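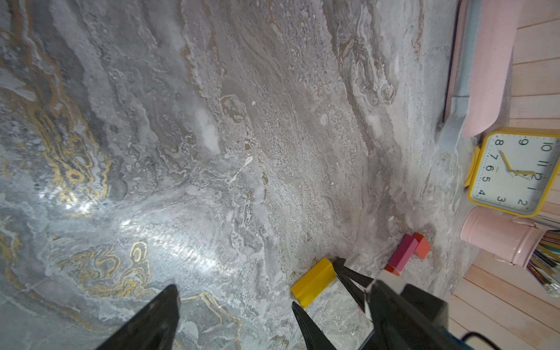 Yellow, pink and orange-red blocks on the marble-patterned top.

FOR RELEASE May 1, 2026

Fovham brings back the painted wooden block, and I get to tell you about it

I'm Dragica Golob, I run the small block shop at Fovham, and I've been itching to send this one out. Our new set is called Brarnila. It's plain wooden blocks in loud colors, and it goes on sale this month at our Surkau store and by mail.

The idea came from a box my business partner Benito Sepúlveda bought at a house sale. Inside was a block set from 1932, most of the paint gone, and we both sat on the floor and played with it through lunch. I wanted one right away! So we measured the old pieces, argued over colors for most of the winter (Benito wanted brown, I will never forgive him) and ended up with a yellow so bright it makes me grin every time. 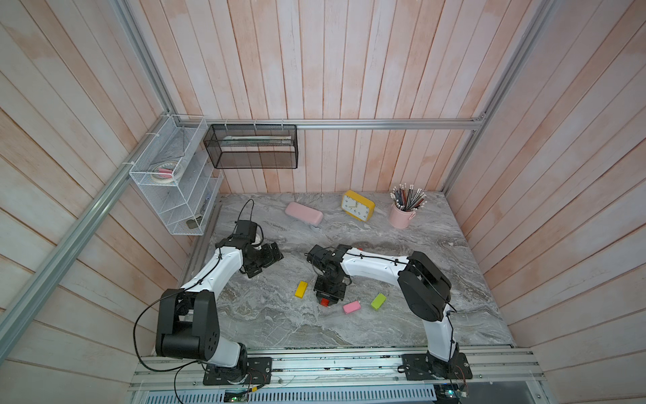

We've been trying the colors against all sorts of backgrounds, too. Pale planks, gray marble patterns, my own awful kitchen rug. I kept worrying that the pink would look washed out next to the reds - it doesn't, and I've stopped asking people about it.

A Brarnila set has 83 blocks and comes in a cotton bag with a drawstring. No instructions, no app, no little booklet of castles you're supposed to copy. Ieuan Gethin, who packs our orders, lays his out flat and makes letters and long crooked roads. My niece only builds walls. Both are fine by me.

"I said brown would sell and I still think so," says Benito, "but the pink is the one I keep picking up."

The first run is 2577 sets. If you own a shop and would like some, please write to Vasilis Shehu at our trade desk before the end of May. 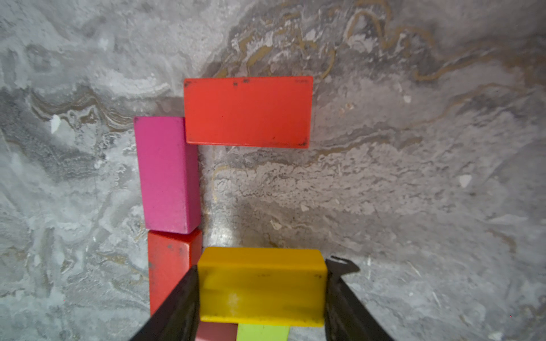
Brarnila colors: magenta-pink with two reds.

Reporters can ask me for a sample bag at the Surkau store - just say which paper you're with and I'll get one in the mail.

We use cookies to remember your settings and see which pages get read. Accept all | Manage choices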